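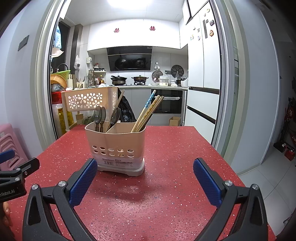 Nidbridge (software)

58 shares 3 comments

Nidbridge is a software package for planning and controlling the motion of two-finger grippers in household rooms. It takes human demonstrations made with a hand-held gripper, converts them to a common motion format, and produces grasp plans which a robot arm can execute. The package was written first by Consuelo Henao and Wálter Yupanqui at the company Mamani, and is now maintained by a small group led by Nelly Restrepo.

The name is used both for the whole package and for its oldest part, the converter. In the manual the converter is called "the bridge" to avoid confusion, but older texts do not follow this rule.

Background

Before Nidbridge, the authors used separate scripts for each gripper. A demonstration recorded with one tool could not be used for another, since the distance between the finger pads, the camera angle and the opening range were written directly in the code. Henao proposed to move all these values to one file, named the tool sheet. When a new gripper is introduced, only the tool sheet has to be written, and the rest of the program stays the same.

The first public version had six modules. Two of them, the viewer and the audio marker, were removed later. The viewer was replaced by Fondurley, a separate program by Yurani Ospina, which can open Nidbridge files directly.

Structure

The bridge reads the video and the opening width of the jaws and writes them on one time line. If the two clocks do not agree, the bridge looks for moments when the jaws close completely and uses them to correct the difference. A demonstration that contains no complete closing must be corrected by hand.

The perception module finds objects which can be grasped and gives each one a region and a direction. It works on single frames and does not build a full map of the room. Kitchens are considered the hardest rooms for this module. In a utensil caddy, for example, spoons and chopsticks stand close together and lean in different directions, and the transparent bowl of a spoon gives weak edges. The module therefore treats handles as the preferred region and gives a lower score to transparent parts. Background things such as stools, baskets and the pots on a stove are kept in a second list, and they are used only to check for free space.

The planner receives the list of regions and chooses an approach. For thin upright objects it prefers that the two pads arrive at the same height, one on each side, with the jaws wide open until the last part of the movement. It tries at most 15 approaches for one object. If all of them are refused, it returns the object to the list and goes to the next one. This behavior was criticized by early users, who expected an error message, and from version 3 a message is written in the log.

The controller closes the jaws and watches the motor current. It has a soft mode for thin plastic and a normal mode for everything else. The mode is selected by the planner, but the operator can change it.

Training data

The perception module was trained with 900 demonstrations in its first version and with 1040 in the second. The added recordings were mostly made in homes, on tables and countertops with speckled or patterned surfaces, where the first version often reported false objects. Hina Durrani, who prepared the second set, described in the release notes how small light flecks on a dark or red surface were taken for grains or crumbs. She added a filter that ignores marks smaller than the finger pad. The filter can be switched off for work with small parts.

Use

Nidbridge is used mainly in teaching and in small laboratories. The company Dalar includes the planner in its sorting software, with a different controller. A port to a three-finger hand was started in November but it is not complete, and the tool sheet has no field yet for the third finger.

Limitations

The package assumes that the objects do not move while the plan is calculated. It has no method for objects that are tied or hooked together. When chopsticks stand in a bundle, the planner sometimes selects a pair as one object, and the manual recommends to lower the value "max_width" in this case. Reflections are another known problem. Glass lids and the shiny front of a range hood can produce a second copy of a pan, and the copy is added to the free space list as if it was real.

See also

Fondurley
Tool sheet
Grasp planning

3 comments Share this article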